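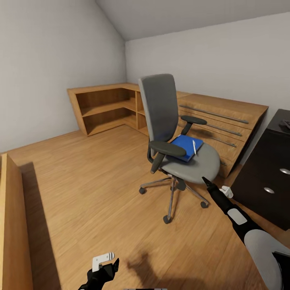 Despacho simulado: silla de oficina con un cuaderno azul y un bolígrafo blanco en el asiento, y los dos brazos del robot.

Empleo > Mantenimiento y puesta a punto
Buscar ofertas Palabra clave Localidad
30 de marzo | Por Kenna Moncrieff

Técnico o técnica de mantenimiento para un robot de dos brazos (Lestby)

En Jorska buscamos a una persona que se haga cargo de un solo robot y de su modelo simulado. Hemos leído demasiados anuncios del sector que prometen «revolucionar la automatización» y luego resultan ser un puesto de apretar tornillos. El nuestro consiste en buena parte en apretar tornillos, y preferimos ponerlo en la segunda línea.

La máquina tiene dos brazos con pinza. La simulación se ve muy bien: el suelo de tablas, las ruedas de la silla, el bolígrafo encima del cuaderno. Que se vea bien no nos dice si la pinza cierra donde debe. El año pasado dimos por bueno un modelo con el cero de una muñeca mal puesto y tardamos 3 semanas en reconocerlo. Desde entonces no aceptamos ningún ajuste que no se haya medido también en el taller.

Qué hay que hacer

Comprobar el cero de las articulaciones al empezar el turno y anotarlo, aunque no haya cambiado nada.
Revisar dedos, tornillería y cableado de las pinzas. Cambio de dedos cada 100 horas de uso.
Corregir el modelo cuando no coincida con la máquina. Si alguien propone corregir la máquina para que coincida con el modelo, discutirlo con Ruaridh Swanson antes de tocar nada.
Desmontar y volver a montar los hombros cuando toque, con llave dinamométrica y hoja de par firmada.

Qué pedimos

Formación profesional en mecatrónica o electromecánica, o experiencia equivalente que se pueda contar con detalle. Soltura leyendo esquemas eléctricos. Haber calibrado un brazo, de la marca que sea. El manejo de simuladores se aprende aquí. Los certificados de cursos de fin de semana no puntúan.

Qué ofrecemos

Jornada completa, contrato indefinido con 3 meses de prueba y 3.320 euros brutos al mes. No hay guardias nocturnas. Tampoco hay teletrabajo, salvo los días dedicados por entero al modelo.

La prueba práctica dura una mañana, se paga y consiste en encontrar una avería que habremos preparado. Puede que haya otra que no hayamos preparado.

Candidaturas: currículum y una página sobre una reparación que saliera mal, a la atención de Heather Innes, Jorska, taller de Lestby. No hace falta carta de motivación.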